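Skaltum phone bought unlocked, no LTE after moving to a Fludummont plan

Posted in: Phones and Carriers
Viewed 796 times

hrytsenko_k

Hello to all. I have bought an unlocked Skaltum phone in August, from the online store of the maker, and not from a carrier. With my old SIM it worked very well for calls and data. Two weeks ago I changed to Fludummont, because their prepaid plan is cheaper for me, and now I have only 3G in my apartment and often in the street also. The bars are full, but the pages open very slowly.

I already did the following. I restarted the phone several times. I put the SIM into the phone of my wife (a different brand) and there it shows LTE immediately, in the same room. I chose "LTE preferred" in the network settings. I also installed the last system update, it was 377 MB and it changed nothing.
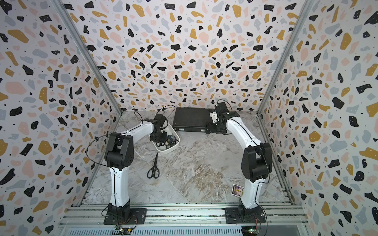 The chat support of Fludummont told me that my phone is "compatible", but they could not tell me with which bands. The support of Skaltum says I should ask the carrier. So I am going in a circle. Is it possible that the unlocked model is missing a band, or is it a setting which I do not see? I would like to know it before I pay for another month. Returning the phone is still possible, I have 21 days left.

Zondonska

Had the same with my Skaltum. Check the APN. When you change the SIM, the phone sometimes keeps the old one. Go to Settings, Mobile network, Access point names, and press the reset to default. Then airplane mode on and off. Worked for me.

quietantenna

The APN is worth a look, but I do not think it is the full explanation. A wrong APN usually gives you no data at all, or no picture messages. It does not normally push a phone from LTE to 3G.

Please look at the exact model number first. You find it under Settings, About phone, and it is also printed on the box. There are two versions of this phone, and the shop pages do not always make the difference clear. The version for overseas has fewer LTE bands than the one for North America. If Fludummont uses mostly a low band in your area, the overseas version will not see it, and it will fall back to 3G although the bars look full. The phone of your wife probably has this band, so her result fits with both explanations.

If you have the North American version, then I would ask Fludummont to check how the phone is registered on your account. When a line is moved from another carrier, the LTE option is sometimes not switched on for the new device — they need the IMEI for this. Dial *#06# to see it. Ask by telephone and not in the chat, the people in the chat only have the public compatibility page.

One more small test: drive or walk to a different part of the city and look again. I had 3G at home with such a phone and LTE near the airport, around 80 percent of the time. It was the missing band in my case, and I returned the phone.

hrytsenko_k

Thank you both. I did the APN reset and it is the same as before. The model number ends with an E, and on the Skaltum page this is the overseas one, although the shop sold it to me as "for US". So I have started the return. I will write to them also that the text in the shop is wrong.

Zondonska

Mine ends with a U, so that explains it. Good luck with the refund, mine from the same store took a while.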